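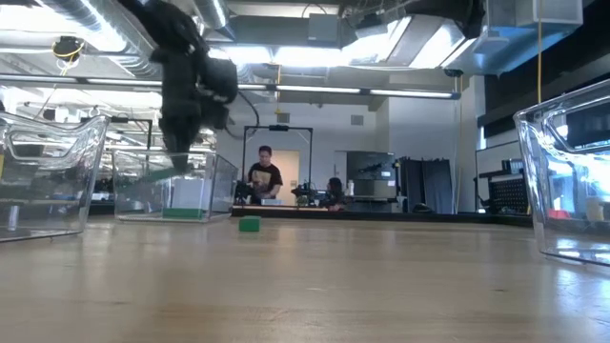

Yutong Yao asks whether clear storage tubs are worth the extra money over the cloudy sort, and whether the lids still fit after a year in a cold garage. Her last set went brittle over one winter and the clips came off in her hand.

The set I have been using is the Stomonier stacking tub, bought from Kedlow in August last year, so I can answer the second part with some confidence. I have 14 of them. Eight live on shelves in the garage, four are under the spare bed and two hold seed packets and string in the porch.

The ones in the garage have been through frost and a fairly hot summer. None of the lids has warped. One has a crack at the corner, and that was my fault for standing on it to reach the loft hatch. The clips are stiffer in cold weather and I now open them with both thumbs. I would not call them brittle.

On the first part, it depends what you are storing. For Christmas lights, paintbrushes and odd lengths of cable, being able to see through the side saves a lot of lifting down and putting back. For bedding it makes no difference at all, and I wish I had bought the cheaper Sitompul tubs for under the bed. They are cloudy and a bit thinner, but blankets weigh very little.

Size
The medium tub is sold as 377 mm long. Mine measure that across the lid, but the base is a good deal narrower than the top. A box file will not lie flat in it. Measure what you want to put in, then check it against the base and ignore the figure on the label.

Stacking
Three high is fine. Four high is fine if the heaviest is at the bottom. I tried five full of tiles and grout and the lowest lid bowed enough to touch the contents, so I took it down again. The lids have a raised lip that stops the tub above from sliding, and it works well on a level floor. My garage floor slopes towards the door and the stack leans a little — I put a strip of hardboard under the front edge.

Cleaning
Warm water and washing-up liquid. Do not use a scouring pad. I did this on the first one and it has been foggy ever since. Sticky labels come off in one piece if left on for a week or two, but after a few months they leave a grey patch that needs white spirit. I have gone over to tie-on luggage labels.

Smell
There was a strong plastic smell for the first few days. I left the lids off in the porch and it went. I would not keep food in them, and the leaflet does not say that you can.

What I don't like
The lids are sold separately on the Kedlow website, in smaller print than they should be. I had to place a second order and pay delivery twice. The Mandgate shop in town sells tub and lid together for slightly more, and if I were buying again I would go there and carry them home.

Four out of five for the garage and the porch. Three for under the bed.

Updated October 2019, with the note about labels added.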